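3.2 Workstation and upkeep of the hand-held grippers

All demonstrations were recorded at one workstation, which we call the Tavard cell. It consists of a plain table, a chair for the operator, a pair of hand-held grippers, a camera looking down on the work from head height and a recording computer. The cell has no robot arm. The operator holds a gripper in each hand and carries out the task directly, and the paths of the two grippers are worked out afterwards from the video. The arm on which the learned policies were run is described in Section 4.

Each gripper carries a cube printed with square black markers on a white ground. The position and angle of the gripper are taken from whichever faces of the cube the camera can see at that moment. One face is enough for an estimate, but the angle is noticeably steadier with two, and operators were asked to keep their wrists turned so that the cube was not hidden behind the forearm. The offset between the centre of the cube and the point where the fingers meet is measured once for each gripper and stored in a small settings file. If a cube is taken off for any reason, the old offset is thrown away and the measurement is done again.

We measure the offset with the pivot method. The closed finger tips are set in a shallow dimple in a metal block, and the gripper is swung slowly through as wide a cone as the hand allows while the camera records. A fixed point is then fitted to the path of the cube. We collect 1,000 frames per gripper and reject the fit if the remaining error is more than 2 mm. In early work most rejected fits came from the tips lifting out of the dimple, and a deeper one was cut in November. Fits made before that date were repeated and the earlier values are not used in this paper.

The markers need more care than we had planned for. The first set was printed on glossy card, and under the ceiling lights the white areas often reached the top pixel value of 255, at which point the glare spread into the black squares and the corners were lost. Matt paper removed most of the problem. Fixing the exposure by hand removed the rest, at the cost of a darker picture of the floor and furniture, which we do not use. Faces are wiped with a dry cloth before each session. A face with a lifted edge or a scuffed corner is replaced at once, as a corner that is out by a small amount gives an error that is hard to spot later on.

The fingers wear more slowly than the markers. The tips are checked for play by closing them on a strip of paper and pulling – if the paper slides out on one side only, the finger screws are loosened, the tips squared up and the screws tightened again. This changes the finger point slightly, so the pivot measurement follows. Cables are checked at the point where they leave the gripper body. One broken wire at this point cost us a full session, and strain relief was added to both units afterwards.

The start-of-day check takes around ten minutes. The operator starts the Pondine recorder, holds both grippers still over the table and confirms that both cubes are found. The tips are then brought together above the middle of the table, and the two estimated finger points are compared. A gap of more than 5 mm means that at least one offset is out of date, and no recording is made until the cause has been found. Figure 3 gives the camera's view of the table during work in the cell.

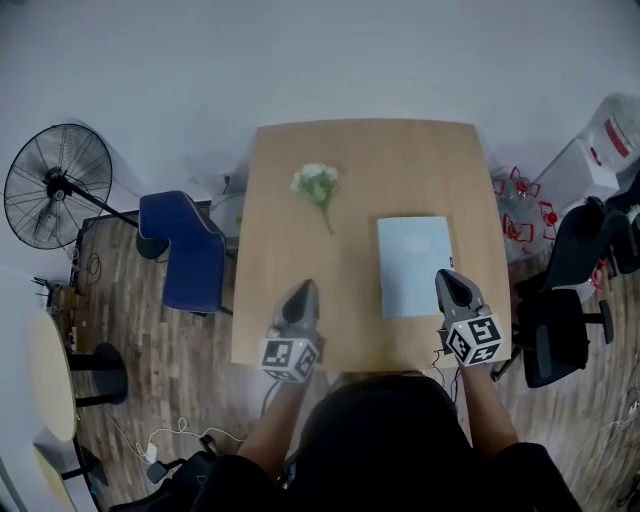

Figure 3. The workstation seen from above, with the operator at the near edge of the table holding both grippers. A marker cube is mounted on each. A sprig of white flowers and a light blue booklet lie on the table.

The table top was left bare on purpose. An earlier version of the cell, set up at Brirkevis, had a printed mat with its own markers along the border, but the forearms covered a good part of the border in most tasks and the mat tended to creep when objects were pushed across it. We now fit the plane of the table from a short clip recorded with a loose marker board, which is then taken away.

Faults are entered in a log kept with the recordings, along with the settings file in use at the time. Recordings made between the last good check and a failed one are marked as doubtful – they are left out of training but kept on disk, and can be brought back if the fault is traced to something that does not affect the paths.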